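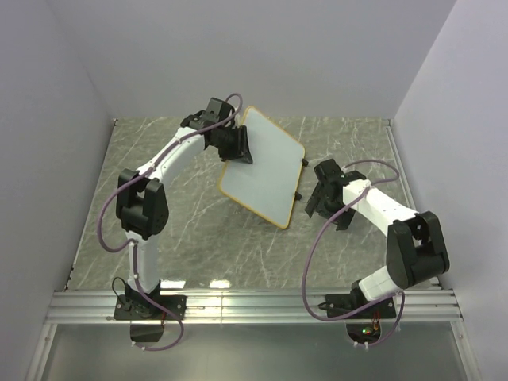

Hi, and thanks for clicking through to the About page! I'm Rūta Vasiliauskas, and I run the test bench at Brelto. We're a small company of six people, upstairs at the Miltholm building, and we teach pairs of robot arms to do ordinary household and office jobs. Folding, wiping, propping things up, putting the cap back on a marker (harder than you'd think).

Most About pages tell you how the founders met. Ours is going to tell you about the fault, as it's what customers ask me about anyway.

On 19th December we had a two-arm routine running with a small whiteboard. One arm steadies the board, the other works on it. We'd done about 1000 runs that fall and I'd gotten way too comfortable. Then the left arm lost its position reading in the middle of a hold. The controller believed the gripper was open, so it kept asking for more grip, and the right arm went right on pulling the other way. The board cracked at a corner and a piece of it flew past Shengli Shi, who was leaning in to look. He was fine. I was not, I had to go sit in the stairwell for a bit. 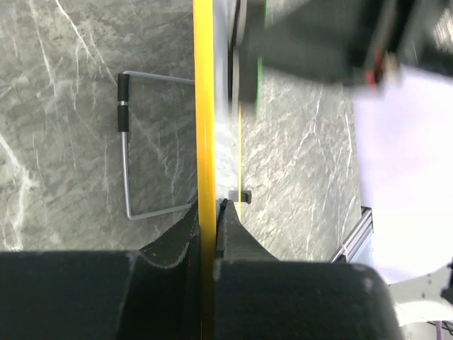

Close up at the gripper, both fingers on the yellow rod.

So we stopped everything and took it apart. Munther Qaisi traced the fault to a connector that had been working itself loose every time the elbow folded all the way in. The logs had shown short dropouts on 9 earlier runs and our software had quietly smoothed over every one of them! That part was on me. I wrote the smoothing, and I was pretty proud of it at the time.

Here's what we changed in January. A dropout on either arm now stops both arms, no smoothing, no retry until a person has looked at it. Grip force has a hard ceiling set in the motor drivers, where a bad reading can't argue with it. Cables get checked by hand before the first run of the day, and heads stay behind the line whenever the drives are live (yes, Shengli, yours too).

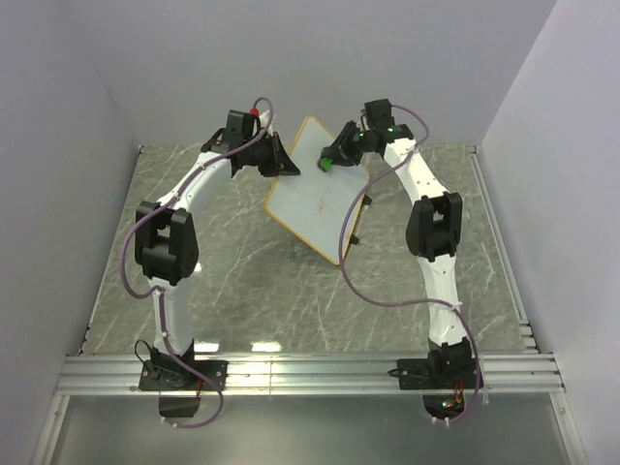

Both arms at the whiteboard, with red marker on it and something green in the right gripper.

Radosław Pietrzak rewrote our fault log so it reads like plain sentences, and we send it to customers with every Kamisix, our two-arm kit, including the embarrassing bits. Aivar Priedītis handles support, and he'd much rather hear about a weird twitch early than a broken part later. If your arms do something you don't like, hit stop and write to him.

We still get false stops, 2 last week alone, and they're annoying. I'm leaving the setting where it is.

Print this page | E-mail this page

We use cookies to remember your settings and see which pages get read. By staying on this site you agree to our use of cookies. Accept | Learn more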